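NOTICE TO RESIDENTS OF BALNESS

06/06/2018

The Office of Crossings regrets to inform residents that the river did not arrive this morning. Passengers holding tickets for the Wirkstead ferry are asked to remain on the landing stage, where tea will be served until the matter is resolved.

The river was last absent in March, for a period of two hours. On that occasion it returned without explanation, and 206 passengers were carried across in the usual manner. The Office sees no cause for alarm.

Residents are reminded that the riverbed remains the property of the Dristance Navigation. It is not a footpath. Any person who walks to Wirkstead will be charged the full fare, and a further fare if they walk back.

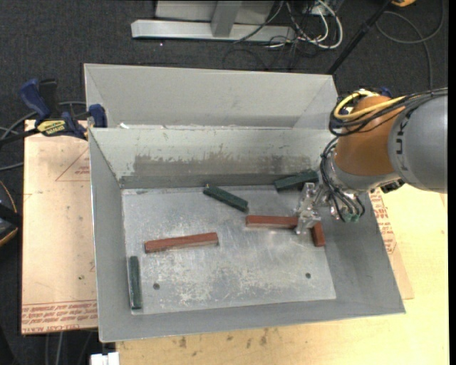
Items found on the riverbed should be handed in at the ticket window. The Office has so far received 21 umbrellas, a church bell and a letter addressed to the ferry. The letter has been opened. It is from the river, and it asks whether it might have the summer off.

A reply has been drafted under by-law 2898, which makes no provision for leave – but the Office has been unable to find an address to which it may be sent. The ferry will depart at noon, as advertised.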